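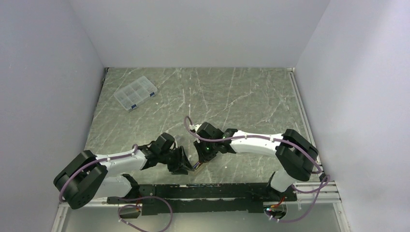 Compartment box (also organiser box, divided box)

A compartment box is a shallow lidded case split into a grid of small spaces, used for beads, screws, fishing bits and anything else that gets lost in a drawer. Most have a see-through lid, so you can find what you want without opening it, and one or two latches to keep it shut. I've kept them for years and I'm fonder of them than is sensible!

Dividers are either moulded in or slotted. Slotted ones let you make a longer space for, say, pencils or drill bits, but very small beads will creep underneath - I lost a good part of a Monday to that once. Graziella Caruso, in her notes for the Pladlow craft library, calls the fixed sort "seed boxes", a name I've not met anywhere else.

Latches are usually the first thing to go. Some clip off and can be swapped, though older boxes tend to have a thin moulded hinge that splits.

See also: Sewing box; Tackle box; Printer's tray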